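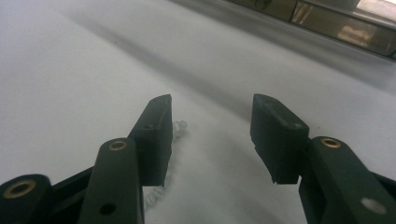 June went mostly into demonstrations for the Mạch project. The task is sorting small parts into a divided box, taught by hand with two held grippers. Our target is 700 demonstrations; we have 144 usable ones.

I kept the table plain. Clutter can come later, once the policy handles the simple case. Diễm Văn disagrees and wants variation from the start – she may be right.

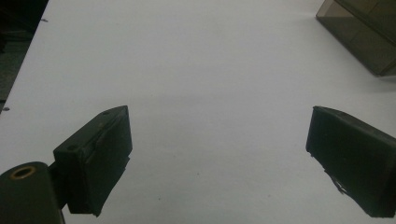 Fingers open over the white surface, smoky box at upper right.

Sessions run 40 minutes, then we swap operators. Ngọc Tiêu is slower than I am, but her paths are smoother and fewer get rejected. My own rejects are nearly all early closes on the left side.
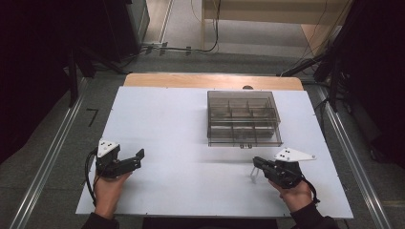
Next changes

Start each take with the jaws slightly open. Log the operator for each take. Hold out 2 sessions for testing.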